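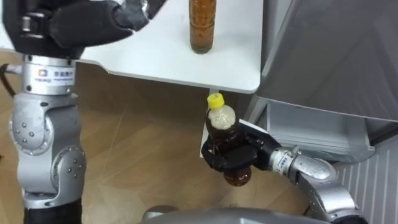 Keltine Parquet Reviver: does it do anything?

Wood floors > Cleaning and care
Page 1 of 1

usa_onsri
Jul 13, 2023

We've got 64 square metres of light herringbone, laid well before we moved in, and it has gone dull and scuffed in the parts where people walk. A man from Hemmin Flooring came round and quoted 1,700 to sand and lacquer the lot. He then said we could "buy a few years" with Keltine, which he happens to sell. Wipe on, leave overnight, no sanding.

I don't believe in anything you wipe on that replaces a sander. The leaflet says it "feeds the wood". The wood is dead and has a coat of lacquer on it, so what is being fed? Has anybody used it on a floor that gets walked on, and not just on the offcut in the shop?

onye.ojo

Used it in the hall two years running. It looks lovely for a fortnight. After that it looks like a floor with something on it.

The man isn't lying to you as such. A thin layer of wax or polish fills the fine scratches and they stop catching the light. It walks off in the doorways first and you get a shiny border round a dull middle. And if you want to sand and lacquer later you have to get all of it off again, or the new coat won't stick.

buppha_l

Disagree with onye. I put Keltine down in my front room last August and it still looks decent. Two thin coats with a flat mop, windows open, socks only the next day. I think most people slop it on too thick and then blame the bottle.

usa_onsri

How many people live in your front room, though? Ours has a table that gets shoved about and chairs going back and forth all day.

buppha_l

Me and a cat. Fair enough. I did say front room.

fongchan_p

Before anyone buys anything, do the water test. A few drops on a worn bit, leave it ten minutes. If it sits there in beads, the lacquer is still whole and what you're looking at is dirt and surface scuffs. If the wood goes dark underneath, the finish has worn through and no reviver is going to fix that.

I would bet on dirt. People have been told for years that water ruins parquet, so they push a dry mop over it and never shift the grease. The grease holds the dust and the whole thing goes grey.

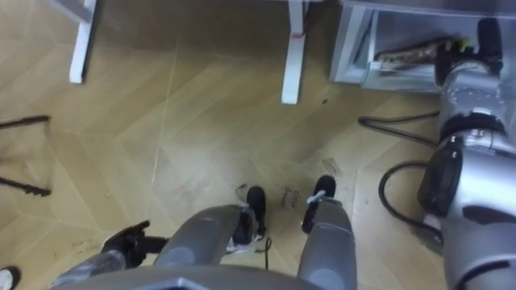

Cleaning is where I'd start, and I'd keep the pad machines well away from it. The Rultex white pads get recommended on here every month and they're fine on straight boards, where you can follow the grain from one wall to the other. With this pattern you can't. The planks come together in zigzags, so whichever way you push you are going across half of them. Faint scuffs and dusty smudges like the ones here are a damp cloth job to begin with, on your knees, one plank at a time if you can stand it. Do a square metre and let it dry before you decide the floor is finished.

onye.ojo

Agree on the cloth, not so sure about "dirt" as the answer to everything. A smudge wipes off and a scuff might not. I've scrubbed at black heel marks for an evening and all I got was a clean black heel mark.

fongchan_p

Did you try a pencil eraser? The white sort, not the pink.

onye.ojo

I did. It took the mark off and left a matt patch the shape of an eraser.

fongchan_p

You pressed too hard then.

onye.ojo

I pressed as hard as it took to get the mark off.

sunee_hemmin

No connection to Hemmin Flooring, before somebody asks, I just have the name.

I think 1,700 is steep unless it includes moving the furniture. Get a second price and ask for it split up: sanding, gaps, lacquer, skirting. Ours came back with a separate line of 95 for "edge work", and when I asked what that was he took it off the bill. I'd ask what grade of lacquer too, as "hard-wearing" on its own tells you nothing.

Also ask how much wood is left above the tongue. If it has been sanded a few times already you may not have another go in it, and that matters more than anything Keltine prints on a leaflet.

usa_onsri

Did the drops by the window and again next to the table. Beads by the window. By the table they mostly beaded, with one joint that went a bit darker, so I've learned half of something.

Going to wash one corner by hand at the weekend and leave the Keltine in the shop. Not convinced by the eraser either.

buppha_l

You can have the rest of my bottle if you want to test it under a rug.

usa_onsri

Under a rug I'd never know whether it worked. But yes please.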